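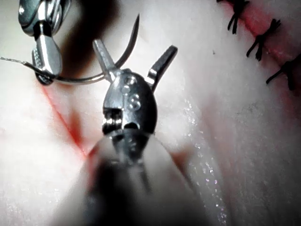 Wrist view, suturing task: needle held by the driver, second instrument open.

To: Teleoperated Demonstration Working List
From: Ladovar Coordination Office
Subject: Re: Suturing demonstrations, segment boundaries and handling of thread

Dear list members,

The Coordination Office thanks the Bernard site for its message, which is quoted in part below with our replies. The replies apply to all sites contributing suturing demonstrations to Ladovar and take effect with the March collection. Sites that have already begun recording under the earlier guidance may finish the current pad before changing over.

> We have finished reviewing our first set of 40 demonstrations
> recorded at the surgeon console. Of these, 31 were accepted by both
> reviewers and the rest were returned for relabeling. Most of the
> returned items concern the point at which a needle pass ends and
> knot tying begins. Our operators tend to start drawing the thread
> through while the needle is still being repositioned, and the two
> reviewers placed the boundary differently. Could the office state
> which event should be used?

The boundary is the release of the needle after it has been drawn clear of the far wound edge. Thread that moves before this point belongs to the needle pass, even where the operator clearly intends to begin the knot. If the operator does not release the needle and ties with it still in the driver, reviewers should place the boundary at the first wrap of thread around a jaw and enter the code "held" in the remarks column. Please do not ask operators to change their habits to suit the labels. The purpose of the collection is to record the task as a trained person performs it by remote control, and variation between operators is wanted.

The returned items may be relabeled locally. They do not need to be performed again.

> A second question concerns the wrist cameras. During tying, the
> working thread often passes out of the wrist view altogether, and a
> reviewer who sees only that stream cannot tell whether tension is
> being held. May we label from the fixed camera alone?

Reviewers should have both streams open and synchronized before any label is entered. The fixed view takes precedence for knot tying and for thread tension. The wrist view takes precedence for the approach and for the orientation of the needle in the jaws. Where the two streams disagree on timing, report the episode to the office and leave it unlabeled until the clock offset has been checked. The Flireck synchronization script was updated last month, and sites should confirm that they are running version 3 before the next upload. 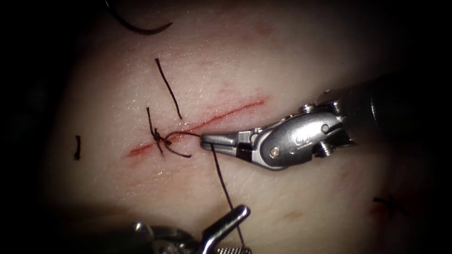 Fixed view, knot tying: thread closed in the driver jaws, grasper at the lower edge.

> Lastly, our operators would like to know whether the pad must be
> cleared of cut thread between stitches. Removing the fragments takes
> time and means leaving the console.

Clearing between stitches is not required. Cut tails and short fragments may remain on the pad provided they do not lie across the part of the incision to be closed next. An operator who chooses to move a fragment with the instruments should do so within the recording, and reviewers should label that motion "clearing". Fragments must not be removed by hand while recording is in progress. Finished incisions on the same pad may also stay in view.

Two further matters were raised by the Chávez site in separate correspondence and are repeated here for the benefit of all.

Clutching. When the operator presses the pedal to reposition the hand controllers, the instruments are stationary and the hand data are not. These intervals must be kept in the file and flagged. Several uploads arrived with the intervals already cut out, which breaks the alignment with video. Please send the originals.

Abandoned attempts. A dropped needle or a slipped knot does not make a demonstration invalid. Keep the attempt, continue to the end of the stitch, and mark the episode "recovered" or "not recovered" as appropriate.

A revised labeling sheet will be placed in the shared directory. Questions on this message should be sent to the list so that all sites receive the same answer.

Ladovar Coordination Office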